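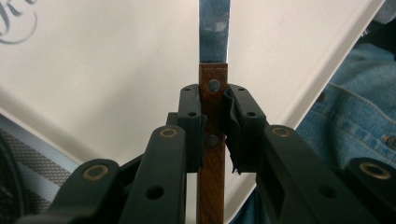 *Kitchen knife with a riveted wooden handle.*

# Wooden-handled knives: common questions

These are the questions we get most often at the Javbridge shop and by email. They cover kitchen knives with riveted wooden handles, whoever made them. Last updated 19 May 2022.

## Can I put a wooden-handled knife in the dishwasher?

No. The heat and the long soak dry out the wood, and it can crack near the rivets. Wash the knife by hand in warm water with a little washing-up liquid, then dry it with a tea towel straight away.

## Can I leave it in the sink to soak?

Please don't. Water gets in between the wood and the steel and stays there. It is also easy to cut yourself reaching into a bowl of suds.

## How often should I oil the handle?

Every couple of months for a knife you use daily. If the wood looks pale or feels rough, do it sooner.

## Which oil should I use?

Food-safe mineral oil, sold for chopping boards. We stock it in 200 ml bottles. Olive and sunflower oil go sticky and start to smell after a while.

1. Wash the knife and leave it to dry overnight.
2. Rub a few drops into the handle with a soft cloth, working along the grain.
3. Leave it for 20 minutes.
4. Wipe off whatever hasn't soaked in.

Keep the blade pointing away from you while you rub.

## The rivets have gone dull. Is that a fault?

No, metal rivets lose their shine with handling. You can brighten them with a dab of metal polish on a cotton bud, but keep it off the wood and wash the handle afterwards.

## One of my rivets is loose. Can you fix it?

Usually, yes. Stop using the knife and bring it in. We replace rivets on the Gukach and Mekon ranges while you wait if the bench is free. Other makes take up to 7 days.

## There is a gap between the wood and the steel. What now?

A hairline gap can be filled. If you can slide a piece of paper into it, the handle needs replacing. We'll give you a price before starting.

## Do you sharpen as well?

Yes, plain edges only. We don't do serrated blades or scissors.

## How should I store the knife?

A magnetic rack or a block is best. In a drawer, use a blade guard. Make sure the handle is dry first.

## How do I post a knife to you?

Wrap the blade in thick card, tape the card shut so it can't slip off, and put it in a rigid box. Write your name, phone number and what you want done on a slip of paper inside. Parcels go to Javbridge, Unit 313, Ouali Yard. If you already have a repair number, put that on the slip too.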